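About Sekov

Home
Workshop
Build log
Parts and files
About

Sekov is a shared workshop with 14 members and one long-running project, a pair of hand-held two-finger grippers and the software that goes with them. The workshop occupies a ground-floor unit with a machine room at the back, a bench room at the front, and a kitchen that also serves as the test area. Members pay a monthly fee that covers rent, power and consumables. The project has no outside funding.

How it started

Fitriani Nasution and Zdeňka Tóth opened the unit as a repair space for small motors and power tools. The gripper work began one January, when a member wanted a way to record how a person picks up kitchen items and replay the motion on a desktop arm. The first version was a pair of barbecue tongs with a potentiometer at the hinge. It measured opening angle and nothing else. Position was estimated from a printed marker board on the wall, and tracking failed whenever a sleeve covered the board.

The second version, called Laloris, moved to a parallel linkage so that the pads stay facing each other through the whole stroke. Laloris was heavy and the trigger return was poor, but the linkage geometry was sound and has been kept as the reference in our drawings. Most of what we know about pivot play comes from it. A linkage that feels tight on the bench can still let the fingertip wander by several millimeters when the load is off center, and the error goes straight into the recording.

What we work on now

Current work is split into four areas.

Fingers and pads. We test pad hardness, pad thickness and surface texture. Soft pads hold round produce well and wear quickly. Hard pads last, but they let small wrinkled items rotate during the lift. Suryani Mangundap maintains the pad log and cuts the test strips.

Wrist mounting and cables. Cable drag changes how a person moves. A stiff cable pulls the wrist toward the side it leaves from, and the operator corrects for it without noticing. We route cables toward the outside of each hand and leave a service loop at the housing.

Camera calibration. Our cameras use wide lenses, and straight table edges come out curved. Each camera is calibrated before a session and again if it has been dropped or remounted. Calibration files are stored next to the recordings, never in a common folder.

Playback. Sekar Purba looks after the arm controller, a fork of an older hobby project named Firnia. It runs on a single desktop computer. Playback is limited to low speed whenever anyone is inside the taped area.

How sessions are run

A session needs two people, one operating and one watching the log. The operator works through a task card, which names the items, the start layout and the end layout. The standard card set has 20 cards. Most of them use groceries, which are cheap and differ in size, stiffness and skin from one to the next. Lighting is left as it is in the room. Table coverings vary from card to card, because a policy trained over one plain surface tends to fail on a patterned one.

Recordings are checked the same day. A take is rejected if the trigger signal drops out, if tracking is lost for longer than the filter can bridge, or if the operator used a bare hand to finish the task. The archive holds 1516 accepted takes. Rejected takes are kept for a while for fault finding and then deleted. 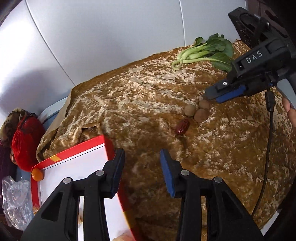

Sekar Ong wrote to us after reading an earlier version of this page: "You give the rejection rules but you don't mention two-handed takes. If the left gripper loses tracking and the right one is fine, do you keep half of it?" We do not. Both streams share one clock, and a take with one valid stream is rejected whole. It may be recorded again under the same card number with a new suffix.

Membership and visits

Membership is open to anyone who has completed the machine room induction. Experience with electronics helps, but the finger and pad work can be done with hand tools. New members usually begin by watching logs and move on to operating once they can recognize a bad take without being told.

The bench room is open to visitors on request. The machine room is not. Bring closed shoes and tie back long hair.

Files

Linkage drawings, pad templates and the task cards are on the Parts and files page. The converter that turns our recordings into plain tables is called Tjoa and is kept in the same place. It expects the calibration file in the same folder as the take and stops with an error if the file is missing.

Page last revised 30 Aug 2024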